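Collamar Utility Corner
User Guide, Section 3: Floor Sweeping and Waste Bin

Prepared by Remzi Karakaya. Checked by Cengiz Bozkurt. Revised in March.

3.1 Scope

This section covers dry sweeping of a tiled floor with the hand brush and dustpan, fitting the bin liner, and use of the wall storage. It applies to corners finished in either the Jirisach or the Saraç tile range. Wet mopping and grout cleaning are covered in Section 4.

3.2 Before sweeping

1. Remove any mat from the floor and shake it over the bin. Do not sweep around a mat that is still lying flat.
2. Pick up keys, coins, screws and other hard objects by hand.
3. Check that the bin is lined (see 3.5). Fit the liner before the pan is loaded.
4. Inspect the pan for cracks along the lip and around the hanging hole. Replace a cracked pan. Do not tape it.

Note: Crumpled paper and scraps of cloth may be swept up together with crumbs. Large pieces should go in first so that they do not push fine dirt back over the lip. 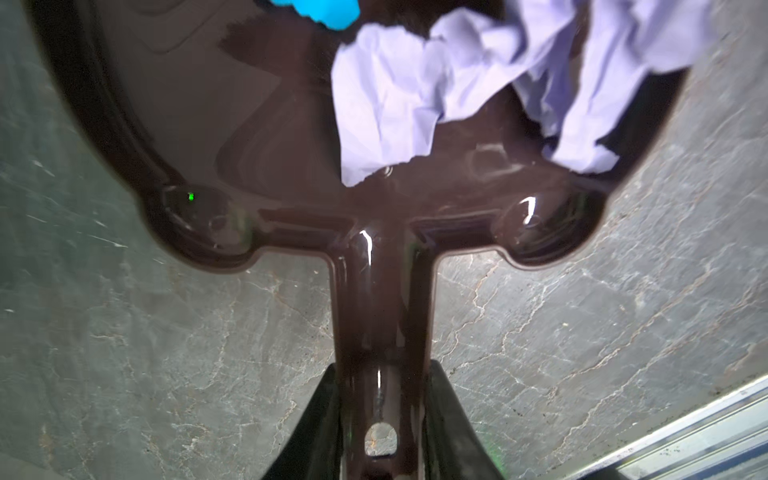 DUSTPAN

The pan is molded plastic with a wide, rounded head and a narrower handle. The oval hole in the handle is for hanging. Light cloth can spread over the rim when it is collected; press it down into the head before carrying the pan to the bin.

Glossy surfaces show scratches. Clean the pan with a soft cloth and warm water with a drop of dish soap. Do not use scouring powder.

CAUTION: Do not collect hot ash, embers or broken glass with this pan. The plastic may deform or be cut.

3.3 Sweeping

1. Start at the wall farthest from the bin and work toward it.
2. Set the pan flat on the floor with its front edge square to the direction of the brush.
3. Draw the brush toward the pan in short strokes. Long strokes throw light debris past the edge.
4. When the larger pieces are in, move the pan back by the width of one hand and sweep the line of fine dirt that remains.
5. Repeat step 4 until no line is left.
6. Tilt the head of the pan slightly upward before lifting it.

Note: On dark stone-effect tile with a marbled pattern, fine crumbs are hard to tell from the veining. Check the floor from a low angle with a side light. 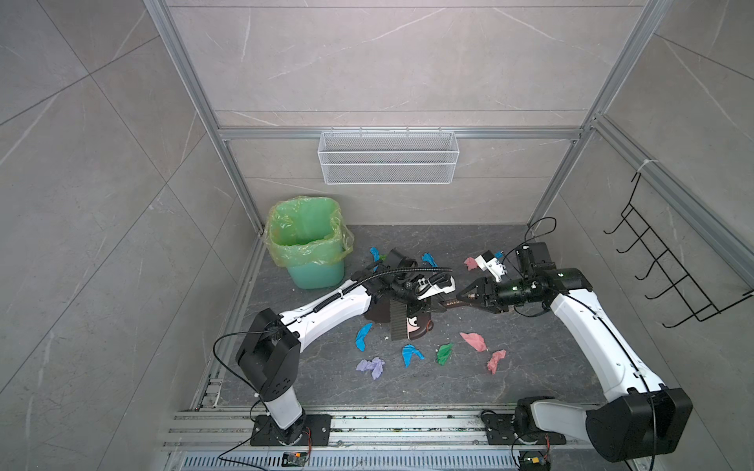
Fig. 2. Brush and pan held together over the floor. Lined bin in the back left corner.

3.4 Cleaning the brush and pan edge

Toothed pan edges are used to comb out the brush. Hold the pan over the bin and draw the bristles through the teeth in one direction only. Hair that stays wound at the base of the bristles should be cut with scissors and pulled free.

Wash the brush when the bristles begin to mat. Shake off the water and dry it bristles down. A brush stored damp will leave marks on the tile.

3.5 Bin and liner

1. Place the bin in the back corner, clear of the wall storage.
2. Open the liner fully and push the base of the bag to the bottom of the bin.
3. Fold the loose edge outward over the rim on all sides.
4. Press out trapped air with the flat of the hand.

The recommended liner is Cerkinura type 37. Smaller liners do not leave enough material to fold over and will slip in when a full pan is emptied. Translucent liners are preferred, as the fill level can be checked from the side of the fold.

CAUTION: Do not knock the pan against the rim to empty it. This tears the liner at the fold. Tip the pan and brush out what remains.

3.6 Mat

Shake the mat with the pile facing down, then fold it once and brush the back. Sweep the floor beneath it before laying it again. When relaying, smooth out any curled corner by rolling it the opposite way and holding it for a short time. A curled corner catches the brush and is a trip hazard.
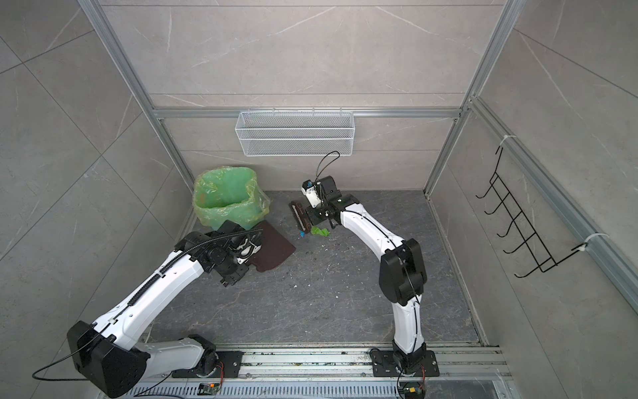

3.7 Wall storage

Wire basket. Hang the basket on the back wall by its hooks. Use it for spare liners, cloths and other light articles. Leave it empty while sweeping if its contents could fall.

Hook rack. The rack is fixed to the side wall with cable ties, one near each end. Pull each tie tight and trim the tail flush. To check the fixing, load one hook at a time and look for movement at the ties.

Replace both ties together if either has stretched or turned brittle. Spare ties are supplied in bag 2 of the hardware pack.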